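Jurnisby Foundation: grant progress report, second reporting period
Project: Wrist-view approach prediction for tabletop manipulation (Kerkaven)
Prepared by the Kerkaven project team, Itley
Submitted Oct 28, 2024

1. Purpose of this report

The report covers work completed since the May review. It sets out the current state of the method, the main result to date, the problems still open and the plan for the next period. Financial reporting is supplied under separate cover.

2. Background

The project is testing whether a robot arm can choose a workable grasp approach using only the view from a small camera at the wrist. Most of our earlier work used a fixed overhead camera together with the wrist camera. The overhead view makes planning easier, but it has to be calibrated against the arm, and the calibration drifts whenever the table or the camera mount is moved. Removing it would make the system cheaper to install and simpler to maintain.

The difficulty is that the wrist camera sees only part of the table at any moment. Objects of interest are often near the border of the view or partly outside it. The shadow of the arm moves with the arm, and in our early models it was sometimes treated as an object.
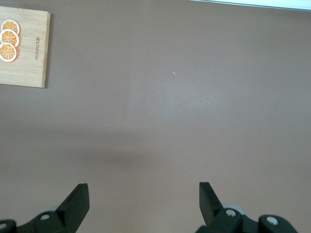 The model used at the May review, which we refer to as the baseline, predicted a single approach point for each view. It performed acceptably when the target was fully visible and close to the centre. When the target was partly out of view, the predicted point was pulled toward the visible portion, and the arm moved to a position from which the grasp could not be completed.

3. Method

The revised method, Ostapchuk, replaces the single point with a map of approach scores over the visible table, extended by a margin beyond each side of the view. The margin lets the model express that the best approach lies outside what it can currently see. If the highest score falls in the margin, the arm makes a short repositioning move and the prediction is repeated. If it falls inside the view, the arm proceeds to the grasp.

Two changes were made to training. First, views were re-cropped so that labelled targets appeared at all distances from the border, including cases where less than half of the target remained. Second, the brightness of broad regions of the table was varied at random to reduce the model's sensitivity to soft shadows. No change was made to the network's size.

The gripper fingers are masked before the view reaches the model. We tried leaving them unmasked on the grounds that they give a fixed reference for scale. This made no measurable difference with the fingers fully open and reduced performance when they were partly closed, so the mask was kept.

4. Evaluation

The evaluation set consists of 300 trials over 7 table layouts. Layouts combine flat items, such as cutting boards and cutlery, with items that have thin projecting parts. Each layout was run with both the baseline and Ostapchuk, from matched starting positions. A trial was counted as successful if the target was lifted and held clear of the table for two seconds. Trials stopped by the force limit were counted as failures.

Starting positions were drawn from a set fixed before the first trial. The scoring sheet was also fixed in advance, and disputed trials were scored again from the recorded joint and force data.

Reading time: 7 minutes

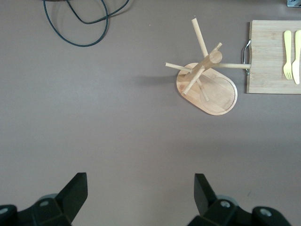 Reading time: 7 minutes5. Results

Ostapchuk completed more grasps than the baseline in every layout. The gain was largest where the target was partly outside the starting view, and this is the condition the method was designed for. Where the target was central and fully visible, the difference between the two models was small and we do not claim an improvement.

The repositioning move was used mainly in the partial-view trials. In most of these a single move was enough. A small group of trials entered a loop in which the arm moved back and forth between two positions with nearly equal scores. A limit on consecutive moves now ends such trials, and they are recorded as failures.

False approaches toward shadow were reduced but not eliminated. The remaining cases occurred near dark items at the border of the view, where a shadow and an object edge run together.

6. Open problems

Thin projecting parts remain the weakest area. A mug tree lying on its side is a useful test: the pegs point in several directions, some lie over the base and are close to it in colour, and a peg may meet a neighbouring object. The model tends to give high scores to the pegs, as they are narrow enough to fit easily between the fingers. Grasping the central post is usually the better choice, but this depends on the stand's orientation and on the clearance beside it.

Cables are a second problem. A loose cable has no stable outline, and its loops can enclose bare table that the model scores as if it were part of an object. Cables are treated as items to avoid for the purposes of this grant. We do not propose to extend the work to grasping them.

Light-coloured items on a light wooden board also give poor scores. The contrast between item and board is low, and flat cutlery offers little height for the fingers to close on. We have not yet separated the effect of contrast from the effect of height, and the current results should not be read as evidence for either.

7. Changes to the plan

The approved plan called for testing on a second arm in this period. That work has been moved to the next period so that the looping fault could be fixed first. The end date of the grant is not affected, and no additional funds are requested.

8. Next period

The following work is scheduled.

Comparison of post and peg grasps on the mug tree, with orientation set from a fixed list.

A controlled test of cutlery on boards, varying contrast and height separately – this will need 30 additional trials per condition.

Replacement of the fixed move limit with a rule that remembers positions already visited.

Transfer of the trained model to the second arm at Itley without retraining, followed by a short retraining run if performance drops.

Release of the evaluation scripts and scoring sheet to Jurnisby with the next report. The trial recordings will follow once the file format has been settled.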